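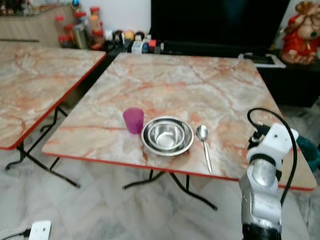 4. Setting up the scoreboard console for a basketball game

Read this section before you connect the Wemum console to the main board. The steps are the same for the Dvorak and the Flurov boards, unless a note says something different.

Before you start

The main board must be switched off. The console must be on the same power circuit as the board. Do not use an extension cord longer than 10 meters.

4.1 Connecting

1. Put the console on the scorer's side of the court, with the display toward the operator.
2. Connect the gray data cable to port A. Turn the ring until it clicks.
3. Connect the horn cable to port C.
4. Switch on the main board first, then the console. The console shows the code 137 while it searches for the board.
5. Wait until the code goes away and the clock shows zeros.

Caution: Do not pull out the data cable while code 137 is on the display. The board can lose its saved settings.

4.2 Entering the game settings

1. Press MENU and hold it for 3 seconds.
2. Choose BASKETBALL, then press OK.
3. Enter the length of the period in minutes. For youth games in the Firosberg league, enter 9.
4. Enter the team names. Home is always entered first.
5. Set the team foul limit and the number of timeouts.
6. Press SAVE. The horn gives one short sound.

Note: If you hear no horn, check port C and press SAVE again.

4.3 Starting and stopping the clock

The green key starts the game clock and the red key stops it. The shot clock has its own two keys on the right side. After an offensive rebound, press the yellow key to give the shorter shot clock.

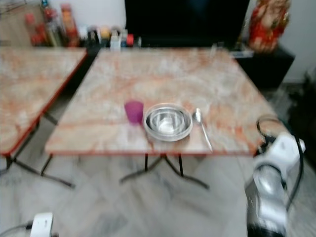

Victor Koech writes that on his console the yellow key gave the full time again after every rebound, and that he had to correct it by hand until halftime. In this case the short reset is not turned on. Go to MENU, SHOT CLOCK, SHORT RESET and choose ON, then save.

Caution: Change this setting only when the game clock is stopped.

4.4 After the game

1. Write down the final score before you press CLEAR.
2. Switch off the console, then the main board.
3. Disconnect the cables by the ring, never by the wire.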